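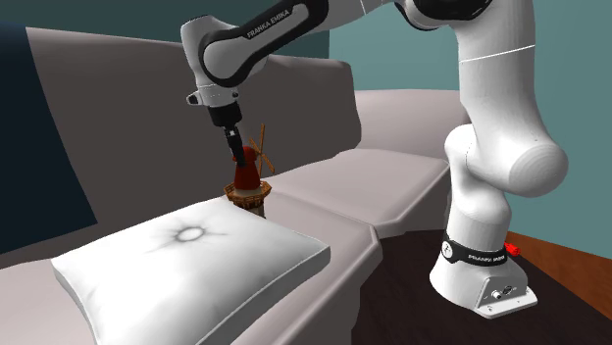 2 min read

FLULEMTON - The Flulemton Water Department will begin replacing pressure-reducing valves in the Mudaliar service zone in October. The work covers 13 valve vaults and the distribution mains that feed 799 metered connections between the Uvier pump station and the eastern limit of the zone.

The existing valves were set for a downstream pressure of 70 psi. Department logs show that several no longer hold that setting overnight, when demand is low, and that readings at the nearest hydrants drift above 90 psi before morning. Sustained pressure at that level shortens the life of service line fittings and increases losses from joints that already leak.

"The new units have a separate low-flow bypass, so the main valve is not asked to regulate at 2 a.m. flows," said Anitha Hegde, distribution engineer. "Setpoints will stay the same on the daytime side."

Malteo was awarded the contract for valve supply, vault piping and commissioning. The department will install pressure loggers upstream and downstream of each vault and will record at one-minute intervals during commissioning.

Each vault requires one shutdown of up to three hours, scheduled between 9 a.m. and 3 p.m. Affected customers will receive a door notice before the shutdown. Streets served from two directions will remain in service at reduced pressure.

After a shutdown, customers may see cloudy or discolored water. Cold taps should be run until clear, starting with the tap closest to the meter. Hot water should not be drawn during this time. Aerators may need to be removed and rinsed.

Owners of buildings with booster pumps or fire sprinkler systems should contact Muthu Amin in customer operations before work starts on their street - low-suction cutoffs may trip when the main is isolated.

The department has set aside a laydown area of about 900 square feet at the Uvier pump station. The station's access road will stay open.

Technical inquiries: Jagadeesh Rai, Distribution Section, Flulemton Water Department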